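Automation at Malent: Notes After the First Season at Salelbridge
June 22, 2025

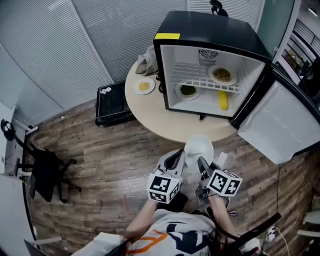
Who decides which tasks are automated first?
The staff of each work area propose the tasks, and the site office at Salelbridge ranks them once a quarter. A task that nobody on the floor has proposed is not placed on the list.

I have worked in operations at Malent for long enough to have seen two earlier attempts at automation, both of which arrived as finished equipment with a manual. The present program began with the handwork itself. Employees carry out ordinary kitchen and pantry tasks using a pair of hand-held grippers, and the recordings are passed to our colleagues in Jena, who use them to train the arms. Putting a plate of food on a refrigerator shelf is a typical task. It takes a moment by hand and considerably longer with grippers, particularly when the plate is round and smooth.

By the close of the season the site had logged 2,268 recordings. The original target was 1,000, set before the work was opened to the evening shift.

The effect on daily routines has been uneven. Recording is assigned in blocks of 2 hours, and employees report tired wrists and shoulders toward the end of a block. Several have asked for shorter ones. Others prefer the recording table to the serving line and have requested more time there. Pay for both is the same, a point that required some discussion in June -- the first draft of the schedule had treated recording as light duty.

There is also the matter of what becomes of the pantry positions. Management has stated in writing that no post will be removed while the Iglesias contract is in force. I consider that statement useful but incomplete, as the contract has an end date and most of the staff intend to stay beyond it. A written plan for retraining has been requested and has not yet been received.

The next quarterly list closes at the end of the month. Proposals may be left at the site office or handed to a shift lead.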